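Call for participants: spend six Saturdays arguing about Stusosard Street

Deadline for applications: Saturday, November 20, 2021

Downtown Zastow has 11 blocks, a fountain that runs when it feels like it, and more parking than anyone can find. It also has a growing number of ground-floor windows with brown paper over them. The Adamczyk Institute for Main Streets would like to find out what should go behind that paper, and we would like residents to do the finding out with us.

We are looking for 24 people to join the Downtown Residents' Panel. The panel meets on six Saturdays between January and April, reads things, walks around, disagrees, and writes a set of recommendations for the city council. The council has promised to answer each one in writing. It has not promised to like them.

What this is about

The old department store building on Stusosard Street closed its last sales floor two winters ago. It's the largest empty building downtown, and every plan for the center of Zastow eventually runs into it, usually on page three. Past plans have proposed a food hall, a hotel, apartments, a different food hall, and a museum of something to be decided later. None of them was built. Most of them had nice trees.

The city now has to choose a direction before the next budget, and the questions on the table are fairly plain ones. Should the building be kept, cut up, or taken down? Who should be able to afford to live in it, if anybody lives in it? Can a street do well when its biggest address sells nothing? What happens to the bus stops, the delivery trucks, and the people who have been using the arcade as a shortcut since childhood?

We don't have an answer hidden in a drawer. We do have 622 pages of earlier studies, which we have boiled down to a reader of reasonable thickness. You'll get a paper copy. Coffee stains are expected.

Who can apply

You can apply if you are 16 or older and live, work, or go to school within the city limits. You don't have to own property, run a business, or have an opinion about bike lanes, though we understand this last group is small.

No background in planning or architecture is needed. If you have one, you may still apply, but you'll be asked to say "sidewalk" when you mean sidewalk.

We especially want to hear from renters, night-shift workers, people who get around by bus or wheelchair, parents of small children, and anyone who quit coming downtown and remembers why. People who love every inch of the place are welcome too. They'll have company, and some opposition.

City employees in the planning office, elected officials, and anyone with a financial stake in the Stusosard Street building can't serve on the panel. They can come to the public session in April and sit in the same folding chairs as everyone else.

What you would be doing

Each session runs from 9:30 a.m. to 3 p.m. with lunch in the middle. The first two are for learning: how a downtown lease works, what it costs to heat an empty floor, where the sewer line goes (this is more gripping than it sounds, but only a little). The third is a walk, held outdoors in whatever February provides. The fourth and fifth are for working in small groups and drafting. At the sixth, the panel votes on its recommendations and presents them to the public the same afternoon.

Sessions other than the walk take place in the training rooms at Cekusix, on the second floor, reached by the elevator or by stairs that feel like more than one flight.
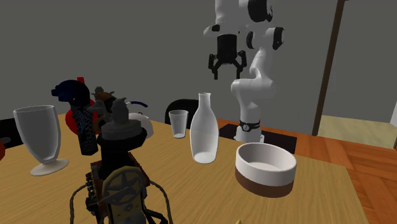 Applicants to these things always want to know if it makes any difference, so we asked members of our last panel, the one on the market square, to tell us what they thought, flattering or otherwise. One wrote back that the first two meetings were slow and the third was the best argument she'd had in years, that the city took four of their ideas and ignored the one she cared about most, and that she would do it again but would bring a cushion. Another member's reply was shorter and said we should warn people about the reading.

So, a warning about the reading. Plan on two hours between sessions. If reading is difficult for you, or English isn't your first language, we can arrange audio versions, large print, or an interpreter. Tell us on the form and we'll work it out before the first meeting.

What you get

Panel members receive $199 per session, paid by check or transfer within two weeks. Lunch is included and has improved. We cover bus fare, and we pay for childcare or elder care during sessions when you send us a receipt. Parking in the garage is validated, should you turn out to be the person who can find a space.

Missing one session is fine. Missing two means your seat goes to an alternate, who will have been doing all the reading for half pay and deserves it.

How we choose

Panel members are drawn by lot, with the draw weighted so that the group looks something like the city in age, neighborhood, and whether people rent or own. A beautiful application won't help you. A dull one won't hurt you either. We don't ask for a résumé, and if you send one we'll assume you meant it for somebody else.

Everyone who applies will hear from us in December, including those who weren't drawn – we've waited by enough silent mailboxes ourselves.

How to apply

Fill out the one-page form on the Adamczyk Institute website, or pick up a paper one at the main library, the bus station ticket window, or the front desk at Cekusix. The form asks for your name, how to reach you, your neighborhood, your age group, whether you rent or own, and anything you need in order to take part. There's a box at the bottom for comments. You may use it to tell us about the fountain.

Paper forms can be left where you found them, in the green box. Online forms close at midnight on the deadline. Paper ones close when the library does, at 5 p.m.

Questions can go to the Institute's front office on weekdays from 10 to 4. If the phone rings for a long time, let it. The office is up a flight of stairs from the coffee.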